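Hevano, el simulador de brazo robótico de Besgate: dos semanas de pruebas

Llevaba tiempo buscando un simulador para practicar tareas de agarre en el portátil de casa, sin pelearme media tarde con las dependencias. Hevano me ha gustado muchísimo, y eso que venía de Tikex, que ya me parecía bueno.

La licencia personal cuesta 80 euros. Incluye el brazo con pinza paralela, varias habitaciones amuebladas y un editor de tareas bastante cómodo (lo firma Yannick Leblanc, que contesta en el foro a una velocidad admirable). Mi rincón favorito es el despacho: mesa blanca con cajones, suelo de madera, siluetas de deportistas en la pared y una pelota de tenis con la que he pasado más horas de las que confieso.

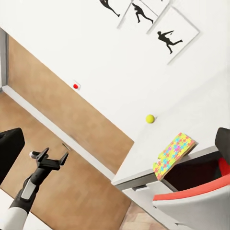
Cámara y manejo

La vista acompaña al brazo y llega muy inclinada. Al principio marea un poco —yo perdía la mesa cada dos por tres—, pero al segundo día ya me orientaba por el borde gris del tablero. El mando responde con suavidad y la apertura de la pinza se regula muy fino, ¡una gozada!

Las cajas alargadas son otra historia. Hay que pensar bien por qué lado entrar, y si tienen otro objeto pegado, todavía más. Lancé una tanda de 1000 episodios durante la noche y terminaron bien 649, con una política pequeña que entrené yo mismo y sin tocar los ajustes de fricción. Para mí es un resultado estupendo.

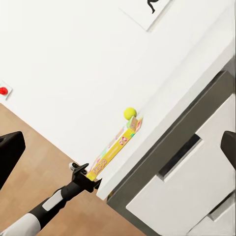

La pinza junto a la caja amarilla, con la pelota de tenis al otro extremo.

Lo que mejoraría

El manual se queda corto en la parte de sensores; me salvó la guía que Normunds Tamošiūnaitė colgó en el foro. Exportar a Lill funciona, aunque con casi 1000 episodios el proceso se hace largo y no hay barra de progreso. También echo en falta poder guardar varias posiciones iniciales del brazo en un mismo proyecto.

Yo ya he renovado la licencia y ando montando una tarea con los cajones.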